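Grasp flag goes true while the fingers are still closing on candy packets

Ah-rin Shin
Posted in Tooling and perception

I'm labeling hand-held gripper demos in Killo before they go to policy training. The task is taking candy packets out of a green metal tray, one at a time. Killo sets the grasp flag from finger width: if the width changes less than a set amount over 7 frames, it marks the grasp as closed. That works fine on rigid parts. On packets the flag comes on early, and in 13 of 80 demos it drops out again during the lift. The red packet with the white Japanese print is one of the worst.

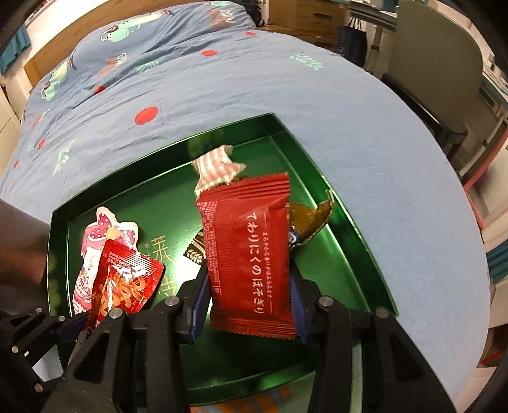 Answers (3)

Ji-hoon Yeom
Width alone won't do it for film packaging. The pads are soft and so is the packet, so the width keeps creeping after contact. Two changes helped us:

Turn on hysteresis in the labeler config. Use one threshold to enter the grasp and a looser one to leave it.

Don't let the flag clear while the gripper pose is moving up. Killo already has the pose track, you just have to pass it to the labeler - it's off by default.

Then rerun only the 13 bad demos and check them by eye before you redo the whole set.

Tarnholm
What frame rate? 7 frames is short if you record at 50. I'd try a longer window first.

Um
Same problem here, never fixed it. I label by hand in Cilatar.

Ah-rin Shin
Hysteresis plus the pose check fixed all but one. It is 50, so I made the window longer too. The last one I trimmed by hand. Marking Ji-hoon's as accepted.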